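The slow bus to Furkness

I moved to Stidlow when I was 33 and still convinced I needed a car. I sold it last October, mostly to stop paying for the thing, and I've been riding the 682 ever since (it goes to Furkness by way of every farm gate in the county, or so it feels before breakfast).

It takes 60 minutes. My old car did it in half that, if the tractors were kind. But I read now! I've got through more library books this winter than in the whole of my twenties, and I know which of the Brerneck cottages has the angry geese.

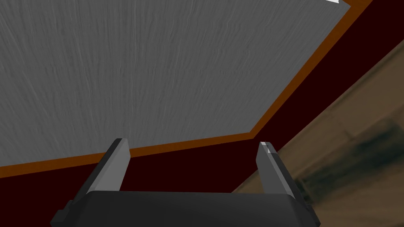
Wednesday is market day, so you want to be at the stop by 7 if you care about sitting down. Esko Tikkanen gets on at Brerneck with two bags of leeks and a flask, and he's been riding the route long enough to remember when it had a conductor. He thinks the new timetable is a disgrace. I think it's all right, apart from the gap after lunch - that one is a disgrace.

Coming home is my favourite bit. People are tired and they talk more, and somebody always has chips.

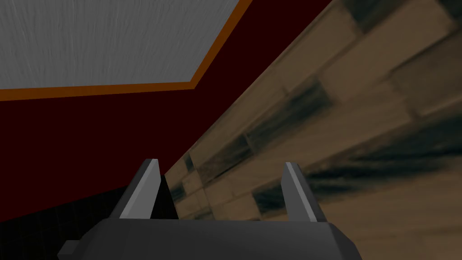
Would I go back to having a car?

Ask me in February, when it's sleeting sideways and the last bus has gone without me. For now I'm keeping my pass, and I've got another four chapters to finish before Furkness.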